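Sorting and Storing Mixed Glassware in a Shared Kitchen
Student Project Report, Household Materials and Storage
April 2022
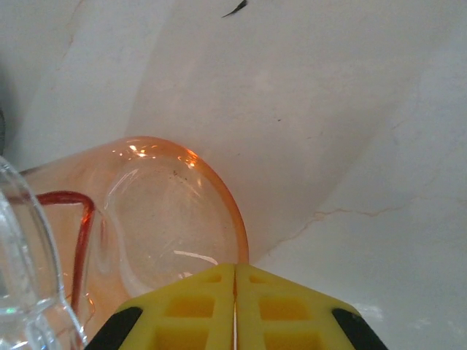

Figure 1. Orange glass vessel with a handle, next to a clear glass vessel on the marble-patterned surface.

1. Background

The shared kitchen on the ground floor of Hasilik House is used by three student floors. Since September the glass cupboard has been overfull, and residents have left glasses and mugs on the counter overnight. Our project looked at how the glassware could be sorted and stored so that all of it fits in the cupboard and a person can take out one piece without moving several others.

We limited the work to drinking glasses, glass mugs and small pitchers. Plates and plastic cups were left out.

2. Method

We emptied the cupboard and put everything on the counter. Each piece was checked for chips by running a cotton cloth along the rim and the foot. Pieces that caught the cloth were set aside and later recycled.

The rest were sorted in two ways. The first sort was by color, with clear glass in one group and tinted glass in another. The second sort was by shape, with pieces that have handles kept apart from pieces that do not. We put the glasses back after each sort and left the cupboard in use for 17 days before changing it.

We lined the shelves with a ribbed mat from Hostano. The budget was small and the mat was the only thing we bought.

3. Observations

Sorting by color looked good on the shelf and was easy to explain to other residents. It did not save space. The tinted group has both handled and plain pieces in it, and the handles kept the pieces from standing close together.

Sorting by shape worked better. Mugs went in a single row with all the handles turned toward the right wall of the cupboard. Plain glasses fit behind them in straight lines. The upper shelf was left for tall pieces.

Clear glass was harder to see on the light counter than orange glass. The edges of a tinted piece stand out in a strong color even where the wall is thin and the pattern underneath shows through. When we laid pieces on their sides, clear ones were easy to overlook next to tinted ones. We changed our routine after the first afternoon and kept all glasses upright on a dark dish towel while sorting.

4. Problems

Residents from the second floor were away for part of the first period, so the two periods are not fully comparable. We also did not weigh the loaded shelves. The upper one bends a little in the middle and should be checked before more glass is added.

5. Recommendations

Keep the sort by shape. Put a label on the front edge of each shelf. Store pitchers on the bottom shelf, and do not stack tinted mugs inside one another. The mat should be taken out and washed once a semester.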